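Print this page | E-mail this page

Damp in older terraced houses — term project report
By Nosipho Maluleke, August

What I wanted to find out

Whether solid brick walls on Flilden Road hold more damp at the bottom than higher up, and if the side facing the weather is worse. Most of the houses have no cavity. Some have had a damp course put in later, some not.

What I did

Took readings at 39 spots over four houses, same meter each time, a Hultitz pin type borrowed from school. Low reading at ankle height, high one at shoulder. Wrote down any render, paint, blocked air bricks. Missed a few high readings on the Mthembu house becuase of the ivy.

Results

Low readings were higher nearly everywhere. Two houses had soil piled up against the wall and those were the worst. Weather side made less diffrence than I expected — maybe because it had been dry for 10 days. Repointing with hard cement seemed to go with damper bricks but too few walls to be sure.

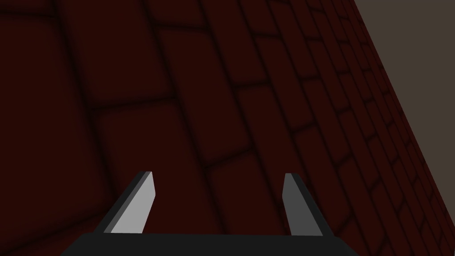 What I would change

More houses, and go back in winter. Check the meter against a dry brick first.

Last updated: August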